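Global Business | Development & Trade
237 shares

The last bus into the Brenance industrial zone leaves the market road at 5:40 in the morning, and most of the people on it are asleep before it clears the roundabout. It takes 50 minutes to reach the gate. The workers pay the fare themselves, both ways, and by the end of the month it has eaten a good part of what they came for.

Brenance was supposed to be a town by now. When the land was cleared, the plan showed housing for workers, a clinic and a school beside the sewing halls. The halls were built first. They are long, well lit and mostly full. The housing is still a row of concrete footings behind the water tower, and goats graze there.

Tatu Masanja has worked in the zone for seven years, first on pockets and now as a line supervisor at Udow, the largest tenant. Udow employs 1,138 people and makes work pants and school uniforms for export. She started on the minimum wage and earns a little more than double that today.

"I built two rooms with this job," she says. "Slowly. One wall, then another wall. I am not going to say it did nothing for me."

She has also watched many people leave. New hires often quit in the first three months, she says, usually when they work out what is left after the bus and lunch. Some go back to selling vegetables, which pays less in a good week but lets them stay near their children.
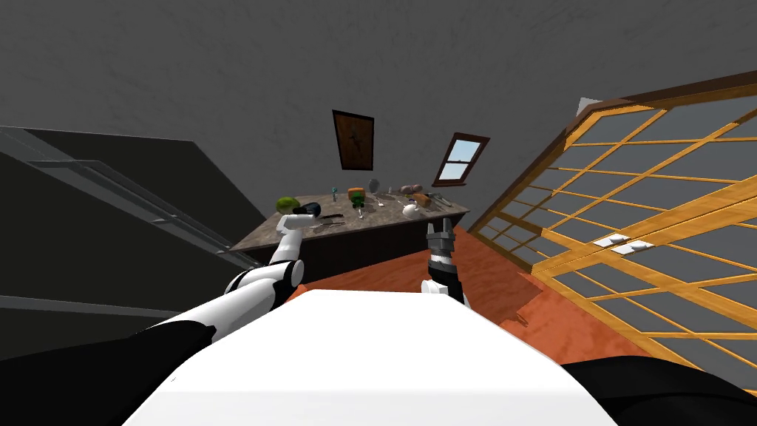
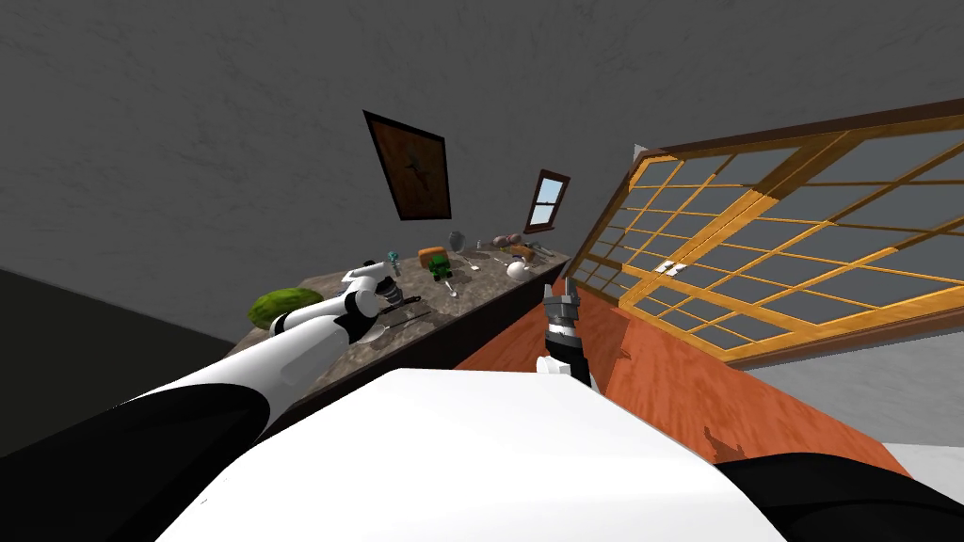
Bongani Modise runs the zone's management office from a second-floor room above the customs shed. He came from the port authority, and he talks about the zone the way a port man would, in containers and turnaround times. By that measure things have gone well. Trucks used to sit for days waiting on paperwork. They now clear in an afternoon.

The housing is a different conversation. The original lender paid for roads, power and the factory shells, and the homes were meant to come from private builders. Only one, Namboodiri, put in a serious bid. It asked for a guarantee on the rents, the ministry would not give one, and the talks ended there.

"A worker here cannot pay the rent a builder needs," Modise says. "Everybody knew the wage when they drew the plan. The numbers were on the same page."

He would like the tenants to share the cost of a bus service as a first step. Udow has said it would consider it. Zemenska, which took over two of the smaller halls last year to make backpacks and luggage, already runs its own buses, and its managers say fewer people quit as a result. They also admit the buses are the reason they have not raised base pay.

Local traders have done better than expected. Outside the gate there is now a full street of food stalls, phone repair counters and money transfer booths, none of it in the plan. Rents on that street have gone up twice. A woman who sells rice and beans from a cart there says she clears more than her niece does on a sewing line, and she gets to sit down.

The ministry is due to review the zone's tax terms in March. Tenants want the current exemption extended. The municipality, which collects almost nothing from the halls but maintains the road to them, wants a share of the export fee. Modise expects both sides to get part of it.

Masanja has not followed the talks closely. Her older daughter finishes school this year and has asked about a job at Udow. Masanja told her to apply to the nursing college first — the uniform hall will be hiring either way. The shift ends at four, and the first bus back fills up in a few minutes. Those who miss it wait by the stalls for the next one.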